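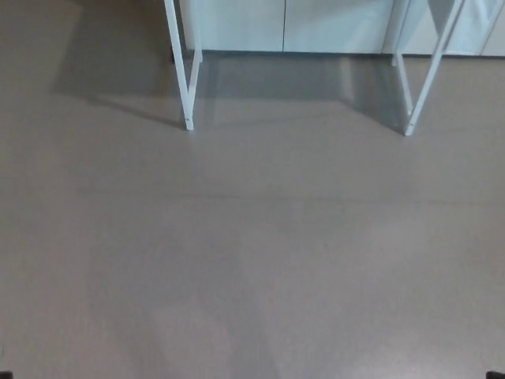 The glass beads of Jaltska are coming back to the string

09/12/2019

The river in Jaltska is brown in winter, and it is the same brown which the old bead makers tried for years to put into glass. They called the colour Usov brown, after the village on the other bank. On a good bead it changes to dark red when you turn it to the window. On a bad one it stays the colour of weak tea, and my grandmother had a whole necklace of the bad ones, which she wore to weddings.

For most of the last century the town made beads for other people. They were sold by weight, in paper bags, to buyers who put them on cards and wrote another country on the back. When cheap pressed glass arrived, the two big workshops closed within one winter. What remained was a few lamps in garden sheds and many boxes under many beds.

Today there are again 10 bead makers in Jaltska who live only from this work, and they sell under one name, Pratov. It is the name of the hill where the sand was once dug. The sand is now bought elsewhere, as glass rods, but the name was liked and it stayed.

A Pratov bead begins with a steel wire that has been covered with clay. The maker heats the end of a glass rod in the flame until it hangs like honey, and then she winds it on the wire. The wire must turn all the time. If it stops, the glass falls to one side, and the bead will never sit properly next to its neighbours. I tried it during one afternoon and made four beads. Three of them looked like small potatoes. The fourth was kindly called a pendant.

After the flame the beads go into the kiln to cool slowly through the night. In the morning they are soaked, pulled off the wire and cleaned inside with a thin file. It is the dullest part of the work and also the part where cheap beads are recognised: if the hole is rough, it cuts the thread. Anyone who has picked up a broken bracelet from the floor of a bus knows this problem.

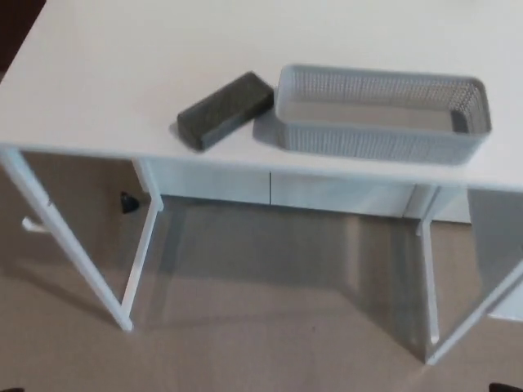 A dark grey block on a white desktop.

The colours are another matter. The Pratov card shows 254 of them, counting the striped and the frosted ones, and the makers argue about it every January, when the new card is prepared. Some would like to keep only the old river colours — brown, moss, smoke, a yellow like lamp oil. Others say that the young customers ask for pink, and that pink paid for the new kiln. Both groups are right, I think, and the card becomes longer each year.

Most of the beads leave the town loose, in lots of 500, and go to people who make jewellery at home. A smaller part goes to Joly, a shop for necklaces that took its first order three years ago. Joly wanted round beads of one size only, without bubbles. The makers sent them, and they put a handful of uneven ones in the same parcel as a present. The next order asked for the uneven ones.

The best season is the autumn, before the holidays. Last year more than 3000 strings were sold between the end of September and Christmas, and there was no brown left at all. People who came to Jaltska by train to buy it went home with moss.

If you wish to buy the old beads, from before the workshops closed, you need patience and a good eye. Hold the string up to daylight and look at the holes. The old ones were made on thicker wire, so the thread moves in them a little, and there is often a white dust of clay inside. Do not wash it out, collectors pay more for it. Look also at the knot. The old strings were tied with waxed linen, which goes almost black with age, and a white nylon thread means that somebody has restrung them and has perhaps mixed in new beads.

New strings can be bought at the Saturday market in Jaltska, on the side of the square nearest to the bridge. Repairs are accepted there too. My grandmother's necklace was restrung in a week, with two brown beads added where two had been lost, and I can still find which ones they are.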